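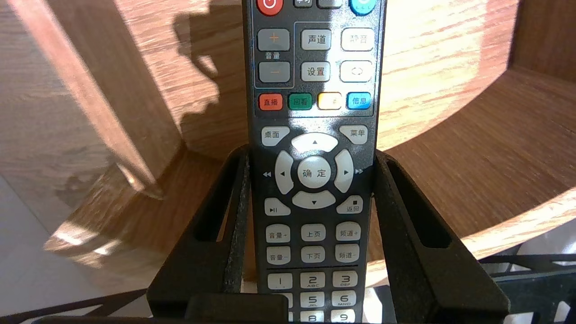

In praise of watching whatever's on

9 comments | 20 shares

I spent an evening last November trying to choose a film. I had a bowl of pasta on my knee and every intention of being asleep by half past ten, and by the time I'd settled on something (a heist thing, with boats) the pasta was long gone and I was too tired to watch it. So I turned the telly off and went to bed having seen 20 trailers and no films at all. I felt oddly cheated, as if I'd stood in a shop for the whole evening with my coat on.

I've been grumbling about it ever since, and I've reached the point where I want to say it out loud. I think picking what to watch is a rotten way to spend an evening, and I think the old way of doing it, where you sat down and had whatever somebody else had decided to put on, was better than we gave it credit for.

I know how that sounds. I do pay for Bevance, like half my street, and when I signed up the welcome email was very proud of having 3,507 titles for me to enjoy. It's a lot of titles! I was thrilled. I made a list. I've still got the list and I've barely touched it, because it's full of things I thought I ought to watch, long sad ones mostly, and at eight in the evening after a day at work I'm not the person who wrote that list. She had far more energy than me.

What I want at eight in the evening is to be given something. When I was growing up in Mamthorpe we got what we were given, and what we were given was often rubbish, but we did all watch it. My dad sat through programmes about ponies. I sat through snooker, hours and hours of it, and I can still tell you when somebody's left themselves badly placed on the pink, though I never once in my life asked to learn that. I'd never have chosen snooker. There's no row of little pictures in the world that would have steered me towards snooker, and I loved it.

The row of little pictures only knows what I've liked already, you see. I watched one series about people doing up a lighthouse and now I'm offered barns, chapels, windmills, a water tower. It's quite sweet really, like an aunt who once heard you were keen on owls and has bought you owls every Christmas from then on. But I don't trip over anything any more. I used to come in halfway through a documentary about eels and have to work out what on earth was happening, and half the fun was the working out. You can't come in halfway through something you've chosen. It starts when you tell it to and it waits when you go for a wee.

And then there's the matter of whose fault it is. If the BBC or whoever put on a dud, we all moaned about it together, and a good moan is a lovely thing for a household to share. If I put on a dud then it's my dud. I sit there on our big green Wikström sofa, feeling everybody's boredom coming at me sideways, saying 'I think it picks up' every few minutes like somebody apologising for a restaurant. I've known us stick with a whole series out of politeness to whoever suggested it.

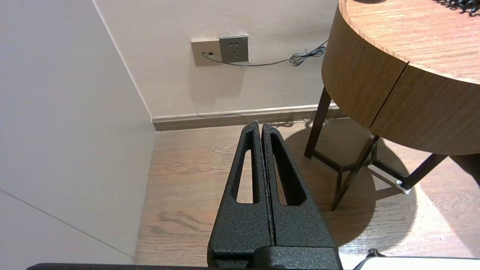 My sister reckons I've simply forgotten how bad it was. She says we missed the ends of things constantly, that we fought like cats over the other side, and that being stuck indoors on a wet afternoon with only motor racing and a black and white war film was no kind of golden age. She likes having what she wants when she wants it, and she told me I was free to sit in front of the shopping channel if I was so keen on surprises.

She's got a point about the endings. I still don't know who took the necklace in a thing I watched half of when I was 9, and I do think about it. And I'll give her this too, it's a great deal easier for anyone who works nights, or has a baby, or would just like to see a programme made with somebody like them in mind. I wouldn't want to go back to having a handful of channels and the national anthem. I'm not daft.

But I don't think the fighting over the other side was a bad thing. We learned to lose! These days when my lot can't agree they drift off, one upstairs with a tablet and one in the kitchen with a phone, and everyone gets their own perfect evening through their own pair of headphones. It's very peaceful. I go round switching the lamps off and I could be running a small hotel.

So for a while now we've been trying something at ours. For 2 evenings a week there's no choosing. The telly goes on at eight, on an ordinary channel, and we have what's there until ten, and the only thing you're allowed to do about it is complain. So far we've had a quiz none of us could follow, a very stern programme about canal locks, most of a musical, and a thing about a car boot sale in Rultham that had my teenager shouting at the screen over the price of a teapot. She'd deny it if you asked her. She also came down early the next time and bagged the good end of the sofa.

Some of it has been dreadful, I should say. The musical was dreadful. We talked all the way through it, and then about it over breakfast, and I've had one of the songs in my head for a fortnight, and I couldn't tell you a single thing about the last series I picked out for myself, except that it was very well reviewed and everybody in it had a nice kitchen.

I'm going to keep Bevance. I might even get to the heist film one of these nights, if I can remember what it was called. But tomorrow's a no-choosing night and I've just peeked at the listings, which is against the rules, and it's bowls.

Share this | 9 comments

Contact us | Copyright, all rights reserved | Back to top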